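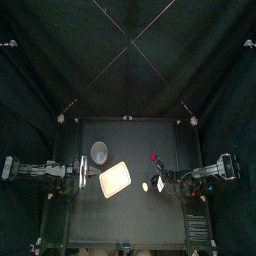 4. Hanging the blackout lining

This section covers the Bundard lining when it is used with the Stakaren frame. The frame must already be standing, level and locked at all corners (see section 3). If you bought the lining on its own for use with another frame, read section 9 first.

You will need a stepladder, the bag of clips marked B, the two tension wires and the short hex key from the frame kit. Two people can hang the lining comfortably. One person can do it with a pair of spring clamps.

4.1 Before you start

1. Unpack the lining indoors and lay it out flat with the matte side down. Leave it for at least an hour so that the worst of the packing creases relax.

2. Find the white label sewn into one hem. The label goes at the back left corner, on the outside.

3. Check the seams for pulled threads. Small gaps can be closed with the patch tape. Do not hang a lining that has a torn corner loop. Contact Nolte for a replacement loop set.

Note: The lining has a strong smell when new. It fades after a few days in an aired room.

4.2 Fitting the tension wires

4. Hook the first wire to the eye at the front left of the top frame and run it to the eye at the back right. Leave it slack for now.

5. Run the second wire between the other two eyes. It does not matter which wire lies on top.

6. Turn each adjuster by hand until the wire no longer sags, then give it one more half turn with the hex key.

Caution: Do not overtighten the wires. Too much tension pulls the top frame out of square and the door panel will no longer close. If you hear the corner joints creak, back off both adjusters and start again.

Caution: The wires support the roof fabric only. Do not hang lamps, fans, tools or plants from them. Use the cross bar described in section 6 for anything heavier than the lining.

4.3 Hanging the roof and walls

7. Lift the roof panel over the wires from the back. Push the four corner loops onto the corner pegs before you fasten anything else.

8. Fasten the back wall, then the two side walls, and leave the front until last. Start each wall with one clip in the center of the top edge and work outward.

9. Let the walls hang for a few minutes. Then fit the side brackets, starting with the higher ones. The walls should be drawn snug but not tight. Some folds will remain, especially near the corners, and these do no harm.

10. Hang the front panel with the zipper closed. Open and close the zipper fully twice. If it catches halfway, the panel has been hung too far to one side. Move the top clips over by one position and try again.

Note: On the wide model the side walls overlap the back wall by a hand's width. Keep the overlap on the inside.

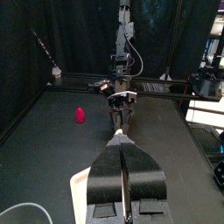
11. Tuck the bottom skirt under the feet of the frame, or turn it inward and weight it with the sand tubes. On carpet, use the sand tubes.

4.4 Checking for light leaks

12. Switch on the room lights, step inside and close the zipper. Wait five minutes for your eyes to adjust before you look for leaks.

13. Mark each leak with a small piece of masking tape. The usual places are the corner loops, the top of the zipper and any point where a cable passes through the wall.

14. Draw the cords of the cable sleeves closed. A sleeve that is not in use should be folded over twice before the cord is pulled.

15. Cover any leaks that remain with patch tape on the outside. Press the tape down firmly along its whole length and check it again the next day.

A lining hung this way is dark enough for film loading, for forcing bulbs and for most light testing. It is not rated for color paper. Customers who print in color should order the double lining, sold under the name Prernberg, which hangs from the same clips.

4.5 Heat and air

The lining holds heat. Keep both vents open whenever a lamp is running inside, and do not use a lamp of more than 100 watts without the extractor fan. Stop work if the temperature inside goes above 32°C.

Keep lamps and heaters at least a forearm's length from the fabric on every side. The fabric resists flame but will shrink and harden if it gets too hot, and a hardened patch cannot be repaired.

4.6 Care and storage

Brush the lining with a soft dry brush every month or so. Marks can be sponged with cool water and a drop of dish soap. Do not machine wash, iron or tumble dry.

To take the lining down, work through steps 7 to 11 in reverse. Loosen the wires last. Roll the panels loosely around the cardboard core, matte side in. The rolled lining is about 205 cm long and will not fit in the frame bag, so store it upright in a dry place or lay it flat on a shelf.

Spare clips are sold in bags of ten. Please quote the code on the white label when you order, as the clips for older linings have a narrower jaw.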